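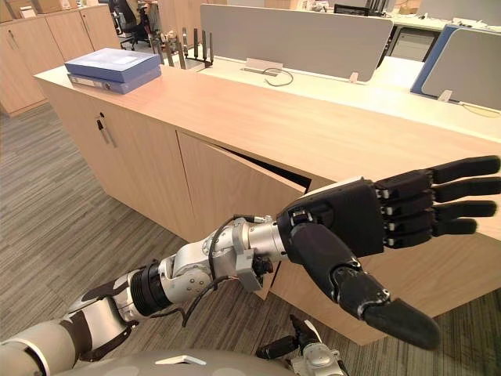
Figure 2. The long counter in the Clomunside office, with its light-wood front and the striped carpet.

4.2 What people do with a long counter

I went into this part of the study expecting to write mostly about desks, and I came out of it with a notebook full of counters (my apologies to the desks). The one at Clomunside in Figure 2 is pretty typical of what we found: a long cabinet with a pale top you can lean on, standing on gray striped carpet. Nearly every office we visited had a version of it, and nearly every office used it for something different!

We asked 83 office workers at our three sites, Clomunside, Corkix and Tshabalala, where they put a thing down when they don't know where it goes. The most common answer by far was "on the counter." I loved how fast people said it, too. Mail goes there, and so do birthday cakes, lost gloves and the good stapler. At Corkix one person told me she had kept a box of old name badges on hers since December and fully meant to deal with it on Friday. She didn't say which Friday.

Cabinet space under the top is a different story. People know roughly what they put on the counter, but they're a lot foggier about what they put inside it. When I asked our interviewees to name the contents of the cabinet closest to their own seat, only 9 got it right, and two of those had packed it themselves that same week. Everybody else guessed paper. (It was paper at Tshabalala, to be fair, but only there.)

I also want to say a word about the floor. Carpet came up in the interviews far more than I'd planned for, mainly from people who stand at a counter to read or chat. They like it underfoot and they hate looking for paper clips in it, and the striped kind got the loudest complaints on that second point. Our floor questions were an afterthought, so please read this as a hint for the next survey, which we're planning with the Zurkov office once their move is done. I'd like to ask about counter height there as well, and whether anyone ever sits on the thing. I know I do.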